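The Cookie Box

It was almost 14 years since Müzeyyen Kocabaş had bought the long cabinet with the white drawers, and in all that time she had never once asked it to hold toys. It held tablecloths and spare batteries and the good scissors, and it held up the fans, and when her granddaughter Eylül came to stay for the whole of May, the toys simply went wherever toys go, which in that apartment meant under things.

"We need a box," said her neighbor Wilson Cuadros, who had come up to return a pan and had stepped on something squeaky in the hall.

"We have a box," said Müzeyyen, and she went off to the kitchen and came back with the lime-green one the butter cookies had come in. She wiped out the crumbs with the corner of her apron, spread the checked cloth where there was plenty of room, and set the box down on it as if company were expected.

Eylül, who was five and took instructions seriously when they came with a cookie, began with the grapes.
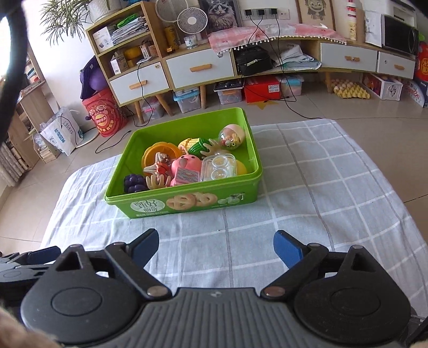

The grapes went in at the front, where they could see out.

After the grapes it was the corn, and after the corn a long conversation about whether a starfish would mind lying down next to a basketball. Wilson thought it would not. Wilson had grown up a bus ride from Mosquera, very far from any sea, but he had opinions about starfish all the same, and he gave them sitting on the tiles with his shoes off and his tea going cold beside him.

"He's from the beach," Eylül told him. "He came home in Grandma's purse."

"Then he's a traveler," said Wilson. "Travelers sleep anywhere."

So that was settled, and the pink pig was next. The pig was a harder case, being proud. In Eylül's stories the pig was mayor of a town called Plelero, where it rained soup and everyone had a drawer to sleep in, and a mayor could not be put just any old place. She had to stand up and she had to have a view.
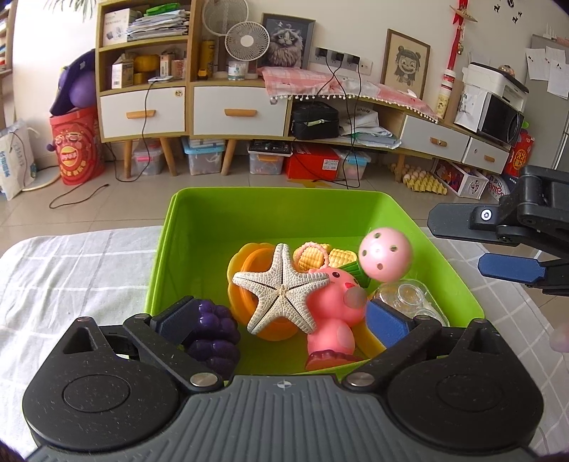

What the Mayor Said

The mayor said (in Eylül's voice, only lower) that the box was too small for a town and that somebody ought to speak to the grapes about it. Müzeyyen, who was folding pillowcases and pretending not to listen, said that when she was a girl she had shared one bed with two sisters and a cousin, and the cousin kicked.

"Did you like it?" asked Eylül.

"In the winter I did," said Müzeyyen — and she stopped folding for a minute, the way she did when the old house came into her head, with its blue gate and her mother calling up the stairs.
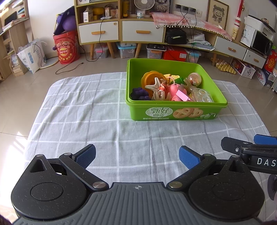

Then the kettle clicked off and she went to see to it, and by the time she was back with a plate of bread and honey the mayor had changed her mind. The town could stay. There would be a rule about kicking, and the corn would be in charge of the rule, and on soup days everyone would scoot over.

"And where does the ball live?" asked Wilson, getting up at last and hunting for his left shoe.

Eylül looked at him with great patience. "It's the moon," she said. "It lives on top."

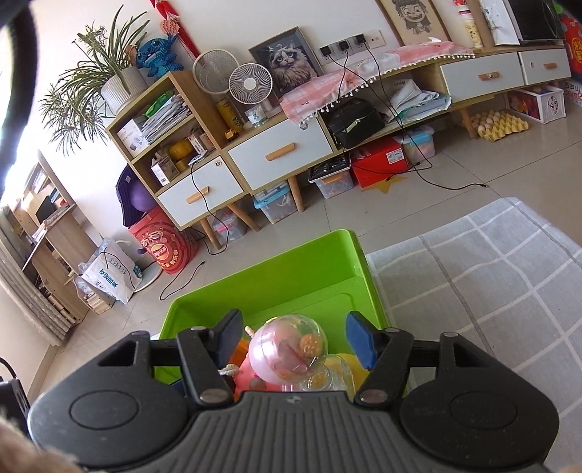
Photo: Tarık Bilgin

Wilson said he ought to have known, and he took his pan home with him by mistake, so that he had to come up again before supper. By then Eylül was asleep on the sofa with honey on her chin. Müzeyyen put a finger to her lips, pointed him to the last of the bread, and went around the room on her bare feet, turning off the lamps.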